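Two Arms, One Table: Our Garage Bench Robot
Project report by Azucena Solís and Urmas Ozoliņš
11/09/2019

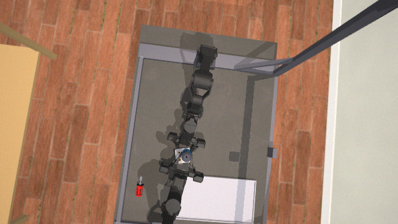 We wanted both arms to work on the same small part without crashing into each other, and we wanted to build the whole thing in the shared workshop on Jacobs Lane. Before bolting anything down we made the bench in simulation, with the two arms coming in from opposite ends and the grippers meeting near the middle. The blue round piece is our test part. It's small, so there isn't much room to cheat!

Urmas wrote the motion code and I did the table model and the mounts. Our first plan was to let each arm plan its own path. Bad idea – they both went for the center at the same moment, every single time. Now one arm asks for the middle zone and the other waits until it's released. We called this little program Fletex and we're pretty proud of it.

We ran 500 tries in the simulator with the new code and 70 ended with the grippers touching each other. Most of those came from one wrist angle, so we put a limit on that joint and it got a lot calmer (Urmas wants to do it properly with a cost function, and he's probably right).

Things still on the list: the simulated grip is too sticky, so we need to measure real friction on the pads. The motor wiring for the second arm has to be redone with longer cable. We also want to try handing over the screwdriver, which is harder to hold than anything round.

The real bench goes together in January, and I can't wait to hear those motors run.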